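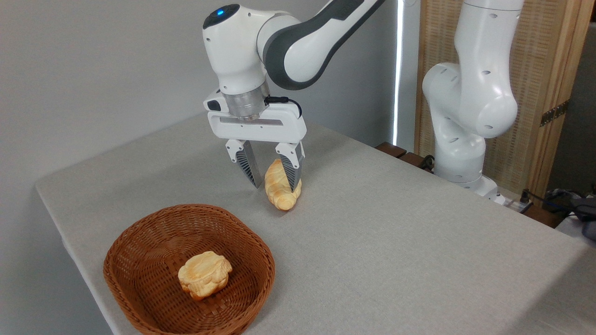 Drovetell pastry subset, fault notes. This release holds 427 episodes of bakery items being moved into a basket. In 37 of them the left arm's gripper kept closing after contact and crushed the item. Croissants suffered most, as the ridged pads catch on the rolled layers when the fingers close with too much force. The round roll in the wicker basket is a softer shape and gave us fewer bad grasps.

Cause
The force limit was reset to its default after a controller restart in August. Sivaprasad Thampi found it while checking the current logs. The stop button worked each time - no one was hurt and neither arm was damaged.

What changed
The limit is now read back before every episode, and the run aborts if the value is wrong. Episodes with a crushed item are kept and marked grasp_fault = 1. Another 12 have gaps in the force log and are marked log_gap = 1. Leave both out when training a grasp policy.

Contact: Tharun Suvarna
Last edited Tuesday, October 30, 2018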